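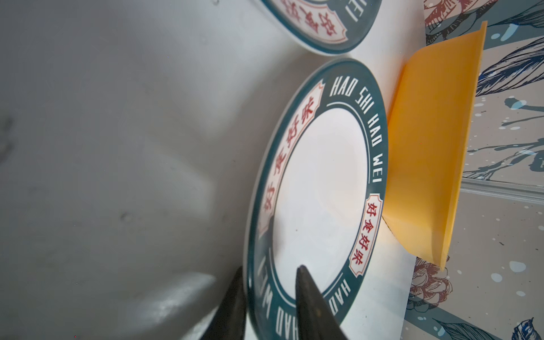 Rim lettering (tableware)

Reference > Tableware > Decoration > Rim lettering

Rim lettering is the placing of words on the outer band of a plate, outside the flat center. The text follows the curve of the rim and is read by turning the plate. It is used on restaurant ware and on household sets.

Layout

A common layout has a solid color band broken by panels of a lighter color. On a round white plate with a dark teal band, the panels are cream with scalloped ends and a thin red outline, and carry the characters 好食好味 in red. The same phrase is given in white capitals on the band as HAO SHI HAO WEI. A thin white line runs just inside the band. The phrase can be rendered as "good food, good flavor."

Panels need not match in size. A larger panel may hold the phrase twice, a smaller one once.

Application

Curved text is usually printed flat as a decal, then laid on the glazed rim and fired. The Gallotville pattern list has 2972 entries for banded plates, of which 1714 include lettering and 77 use 2 scripts. The Erley system sorts them by band color, then by script.

Care

Printed rims wear first at the outer edge, where stacked plates rub. Dried food is lifted with a plastic scraper. Metal tools can scratch the print.

See also: Banded ware; Decal; Hidia pattern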